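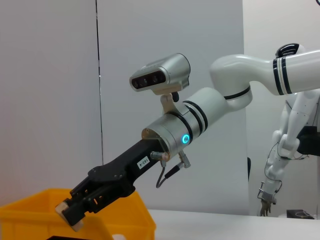 Yellow plastic bin, Pleltmont sorting hall.

Home | Updates | Services | Contact

Pleltmont Household Recycling Office
February 26, 2025
The Office is issuing the following notice on changes to curbside collection. Please read all posts in this thread.

Pleltmont Household Recycling Office
Glass will no longer be collected with mixed containers. Residents should take bottles and jars to the drop-off site on Bistine Road, which is open daily until 5 p.m.

Pleltmont Household Recycling Office
Lids may stay on plastic bottles. Metal lids from glass jars should be removed and placed with cans. Labels do not need to be removed.

Pleltmont Household Recycling Office
The change applies to 730 addresses in the Dinsa district. All other districts keep their present schedule - no action is needed there.

Pleltmont Household Recycling Office
Apartment buildings with more than 12 units will receive a separate letter from Kinga Fülöp, Collections Manager. Building owners are asked to post it in a shared entrance.

Pleltmont Household Recycling Office
Questions on missed pickups should be sent to Berhanu Hadgu at the service desk. Please include the street address and the collection day.

This site uses cookies. Accept | Settings

© Pleltmont Household Recycling Office | Contact us | Back to top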